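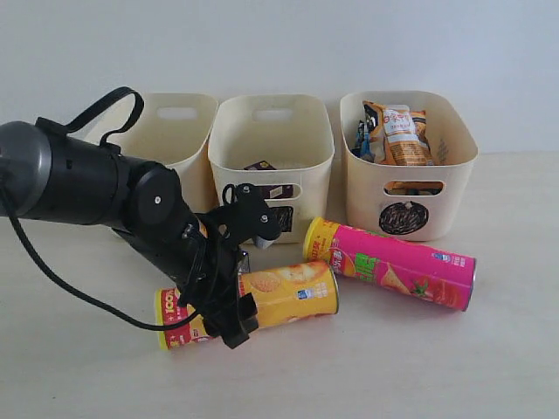 Week 6: Feeding a fortress under siege

We're on my favourite subject this week, bread! Walls and guns get all the attention in the books, but a garrison that can't eat will open its gates, however thick the stone. Our case is the fortress of Marerel, with 3000 men inside, 300 horses, and a governor who wrote everything down (bless him).
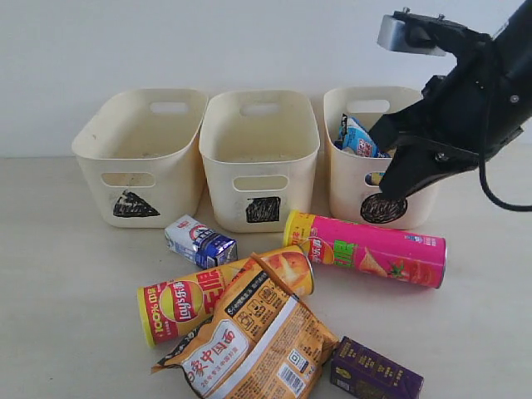

The storekeeper at Marerel had to make sure that the right food went to the right part of the walls, often in the dark and often carried by men who couldn't read. His answer was to paint a plain sign on every cask. Think of a triangle on one basket, a square on the next and a circle on the third, and you have the whole idea: a carrier needs no letters at all, only the shape he was told that morning. Flour, salt meat and dried peas each had a sign, and the store book uses the same signs in its margins. Do look at the margins, they're wonderful.
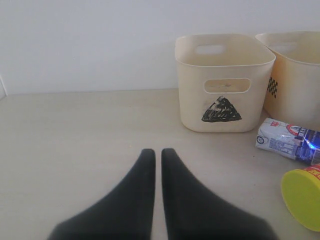

Horses or men?

Horses eat an enormous amount, and hay takes up room that could hold grain. Yet without them you can't shift guns or send out a raiding party. The governor kept his full stable until December, then began killing the weakest animals for meat. Haddad's chapter calls this too late. I'm less sure, and I'd love to hear you argue it out in the seminar! Remember that he was still expecting a relief column, and would have needed horses to ride out and meet it.

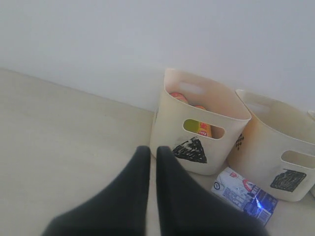

Darcy Simard asked after last week's lecture whether the townspeople were fed from the same stores. They weren't, at least at first. Families were told to lay in food for themselves, and the poorest were sent out before the roads closed.

Reading: Haddad, chapter 3, and the store book extracts.

Custódio Teixeira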